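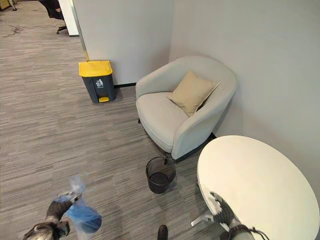 Cuaderno del taller, junio, 16:30. Hoy toca poner por escrito las reglas de la tarea de recogida, que llevamos semanas repitiéndolas de viva voz y cada cual las recuerda a su manera (yo la primera, lo reconozco). La primera regla es la de siempre: antes de arrancar se decide cuál es el recipiente de destino y se anota en la hoja. Parece una tontería hasta que uno mira el rincón del sillón, con el cubo de tapa amarilla y pedal a un lado y la papelera negra de malla delante, y se da cuenta de que «tira la bolsa» se puede entender de dos formas perfectamente razonables. Bautista escribía «papelera» para los dos, Zulema decía «cubo» para los dos, y luego a mí me tocaba adivinar. Desde ahora: «cubo de pedal» y «papelera de malla», con todas las letras, también en los comentarios del código.

Segunda regla, la de las bolsas. Una bolsa de plástico se agarra por la parte recogida de arriba, nunca por el bulto, y se levanta despacio. Si la pinza pierde tensión a mitad de camino, se para y se marca el episodio como incompleto, aunque la bolsa haya acabado donde debía. Ya sé que duele. Kaan insiste en que un final bueno con un agarre malo nos ensucia los datos más que un fallo limpio, y después de repasar con él los 214 episodios del mes pasado le doy la razón, con todo mi cariño y un café que le debo.

Tercera: la segunda pinza. Cuando un brazo trabaja, el otro tiene que estar en una postura declarada, y si esa postura es sobre una mesa, se apunta. Lo que no vale es dejarlo «por ahí». Agustina propuso añadir una casilla a la hoja y me parece estupendo – ocupa una línea y nos ahorra discusiones.

Distancias y personas. Mientras haya par en los motores no entra nadie en la zona de trabajo, ni siquiera para colocar bien un cojín. Quien lleva la parada de emergencia no lleva nada más en la mano: ni el móvil, ni la hoja, ni el bocadillo. Los cables del suelo se revisan antes de cada tanda y firma quien los ha revisado. Velocidad de la base limitada al perfil 4 de Trirnham; si alguien necesita más, lo habla antes con Delia y queda escrito en esta página.

Sobre los nombres de archivo: Lysenko nos pide número de tanda y de episodio, sin tildes ni espacios. La tanda 128 está mal rotulada y la arreglo yo mañana por la mañana. El episodio 1252 aparece dos veces en el índice, no lo borréis todavía, que quiero comparar las dos copias con calma.

Pendiente: preguntar a Zulema si la norma interna de Wutance nos obliga a guardar también los intentos anulados. Yo diría que sí y de momento los guardo todos. Bautista, cuando leas esto, añade debajo lo que falte del protocolo de apagado, que tú lo tienes más fresco.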